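Ticket 28: left gripper reads closed when it is plainly open
Product: Trarnon two-hand gripper kit, trial unit
Opened by: Ruwan Nanayakkara, Mindthorpe
Status: open, again

We have the Trarnon kit on trial and are meant to decide by the end of October whether to buy it. The task we picked is the desk lamp one from the starter booklet, on the grounds that a lamp can't roll off anything.

Symptom: after a few takes the left unit reports its fingers as fully closed and stays convinced of it. The right unit is fine. The software shows a green tick for both, so the tick is not much of a guide to anything.

Tried so far:
Restarted the software. No change.
Restarted the laptop. No change, but I got a cup of tea out of it.
Swapped the cables left to right. The fault stayed with the left unit, so I'm letting the cable off.
Ran the finger calibration from the booklet, page 13. It passed. Two takes later, closed again.

Conditions are as the booklet asks: pale table, even overhead light, lamp towards the back, nothing between the fingers at the start of a take.

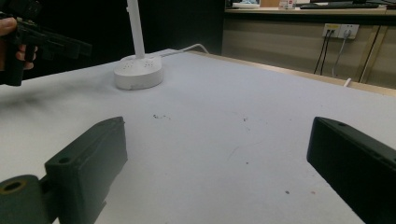 Lamp task, fingers open, nothing held.

Of 20 takes this morning, 3 came out with a left finger reading I would trust. The rest claim the left gripper did the whole job with its mouth shut. I have attached the logs, which are long and mostly say OK.

Update, 11.40
Support asked whether the finger screws had been overtightened at our end. They have not been touched at our end. I did look at them, in a supervisory way, and then carried on with the same task at a slower pace, as instructed. The slow takes went wrong as well, only later.
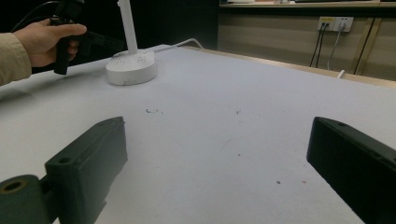 Dušan Říha: Thanks for the logs. The reading goes wrong straight after a full squeeze every time, so speed probably doesn't come into it. Please check which firmware the left unit has. If it says Bepari, that is the older build and it keeps the last closed value when the fingers open quickly. The right unit should say Fotumthorpe. They ought to match, and I'm sorry if they left us as a mixed pair.

Update, 14.15
Left says Bepari. Right says Fotumthorpe. So we have been sent two hands that don't speak to each other, which I have worked with before, though not in hardware.

The updater is not in the booklet. It is under Extras, then Other, then a menu with one thing in it. It ran on the second go. The first go stopped at the end and told me it had succeeded, and the version hadn't moved.

Both units now say Fotumthorpe. I recalibrated the pair and set up for the lamp again, same table, same task, with the fingers wide at the start so that any nonsense would show up early.

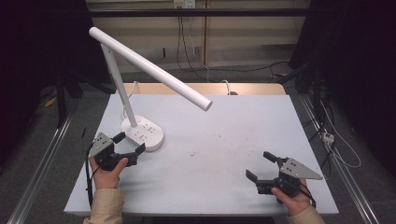

I'd like to leave this open until we have done another full set, squeezes included. Two requests in the meantime. Please put the firmware name on the start screen, beside the tick or preferably in place of it. And please add the trial days we lost to the end of the trial – the grips are comfortable and I would quite like to find out what the rest of it does.

Ruwan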